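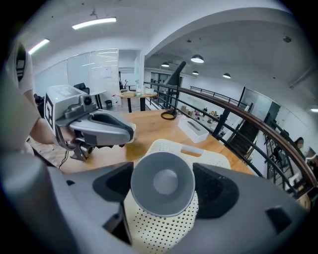

3.2 Coverage of celebratory gunfire

Reports of shots fired at weddings were collected from the online archives of two regional newspapers, Civuden and the Castellanos daily, starting with the year 2000. A report was kept if it named the district and said whether anyone was hurt. Duplicate stories were merged by hand, and the longer version was used for coding.

Two of us (Lui and Nseir) coded each report on its own. Disagreements went to a third reader, Slanina, whose decision was final. Most of them concerned the source of the story - a police statement and a relative's account were often mixed in the same paragraph.

Figure 4. Share of reports that mention video of the event, by newspaper. Reports under 100 words are left out.

As Figure 4 shows, the two papers differ in how often they mention video. Civuden tended to describe the clip in its first sentence and to put the names of the injured near the end. The Castellanos daily more often opened with the hospital or the police. Neither paper returned to the story very often, and court outcomes were rarely given.

Özkan and Soler found a similar pattern in radio bulletins from the Trinero area, although their sample covered only January and the wedding season there falls later in the year. We did not include radio, and television items were used only when a full transcript was available.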